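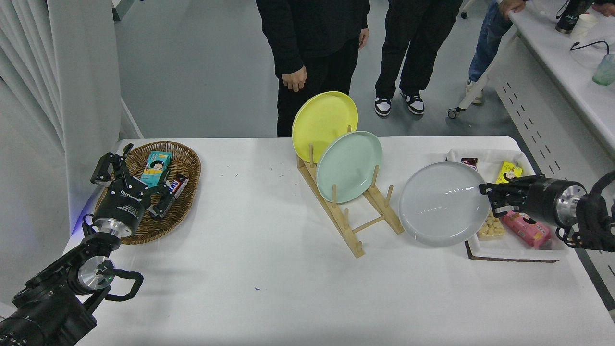

Idska tests household machines for people deciding whether to buy one. We started out doubtful and mostly still are. A vendor's clip of a tidy kitchen tells you very little, so we set dull chores and watch them up close: a gray plate pinched at the rim and held at a tilt, with a dowel rack and two more plates beside it, is a fair sample of our day. Over 500 attempts go into each report, and the bad ones stay in.

## What we think so far

Can a robot do your dishes yet? We wouldn't cancel anything. Putting a plate in a rack is one small piece of the job, and most homes aren't laid out like a test table.

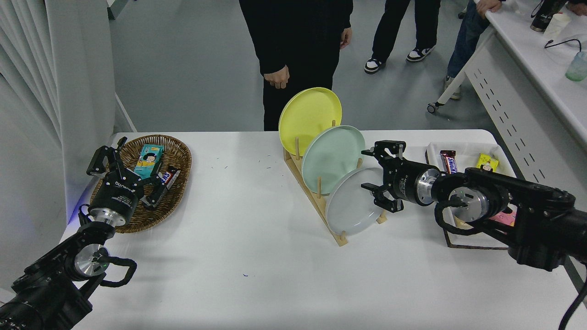
*Three plates in the rack, snacks in the basket and tray.*

Our reports, Stolter for homes and Leluditz for shop floors, come out each October. We take no money from manufacturers.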